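Subject: Re: [props-tech] Artificial fruit, scalloped bowl, marble-pattern top
Reply-To: list

On Tuesday a list member wrote:

> We are dressing a small tabletop set and need a bowl of artificial fruit
> that reads as fruit at short distance. The top is a marble print. Walls
> are patterned and fairly loud. Three questions:
>
> 1. Does a pastel bowl hold up against a busy wall, or should we go plain
> white?
> 2. Any experience with the Tilance fruit versus the Sistitz fruit?
> 3. How do you keep the pieces from rolling?
>
> We also have one non-food item to place (hand mic, rhinestone finish) and
> the director wants it "somewhere near the fruit."

Answering in order, with some notes on layout at the end. We have just dressed something close to this at the Rivera annex, with swirl-pattern walls in mint and gray-purple with black linework, over a light gray marble-pattern top.

## Bowl

Pastel holds up. The walls carry a lot of black line, so a bowl with no print on it separates well even where the hue is close. Ours has a wavy scalloped rim and fluted sides. The color shifts between peach and pink depending on the lamp, so fix your lighting before you match anything to it. We tried a white bowl first and it got lost against the veining of the top.

Watch the rim height. If the rim is too high the lower layer of fruit disappears and you end up buying pieces for filler.

## Fruit

We have used both makes. General findings:

- Tilance: heavier, better stems, paint is inconsistent between batches. Order everything for one set at the same time.
- Sistitz: lighter, more uniform, tends toward high gloss. Knock it back with a matte spray if you have a hard key light. Test on the underside first.
- Mixed sets are fine as long as the two makes are not side by side in the same species.

Surface texture matters more than color accuracy. A red apple with a wrinkled skin and orange and yellow streaks out from the stem is more convincing to me than a smooth one in a better red. The mangosteen is the other useful piece. It is dark, it has a green cap, and it gives you a low value next to the reds.

When you lay out pieces on the top before filling the bowl, put the textured and the glossy ones in contact and look at them under the final light. Any mismatch in sheen shows up immediately.

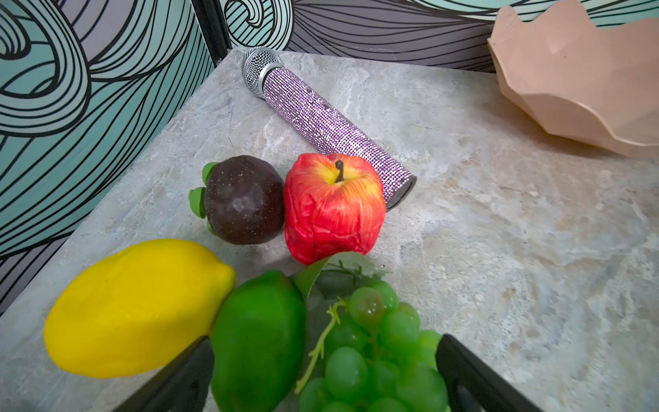
## Rolling

Museum wax, a pea-sized amount, on the flattest side. Do not use hot glue on marble-print vinyl. It lifts the print when you peel it. Grapes need nothing. Lemons and tangerines always need wax. Inside the bowl, pack the bottom with a folded cloth and seat the large pieces into it.

Fill order that works for us:

1. Pear and avocado, low, against the sides.
2. Mangosteen at the front, cap up.
3. Lemon toward the back.
4. Strawberries last. They are small and will slide under the others if they go in early.

Leave the grapes and one citrus outside the bowl, to one side. A full bowl with a clear top around it looks like a catalog page.

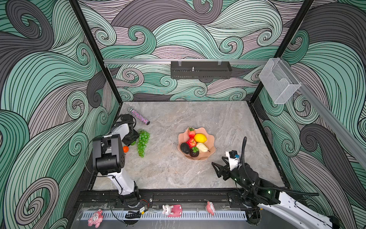 *Bowl filled, grapes and tangerine left out on the table.*

## The microphone

Treat it as a highlight source. Crystal finishes throw small specular points and will pull the eye off the fruit if the handle faces the key. Lay it on a diagonal toward a back corner with the grille pointing away from the viewer. Keep it off the bowl itself, because the metal collar will scratch a plastic rim.

## Quantities and storage

Our fruit inventory stands at 186 pieces, of which 29 are out for repair, mostly stems. We store by species in lidded bins from Kudham. Do not store painted foam against vinyl or soft PVC. The plasticizer migrates and the paint goes tacky. We lost a whole bin of pears to this.

For cleaning, use a barely damp microfiber cloth. On the marble print, nothing abrasive. If it has already been scuffed, 2000 grit used wet will take the haze off a hard laminate sample, but 800 is too coarse and will go through the print. I would not try either on vinyl.

One question back to the original poster: are your wall panels matte or satin? Ours were ordered matte, and I would like to know whether satin gives you glare at the corner seam before we reorder.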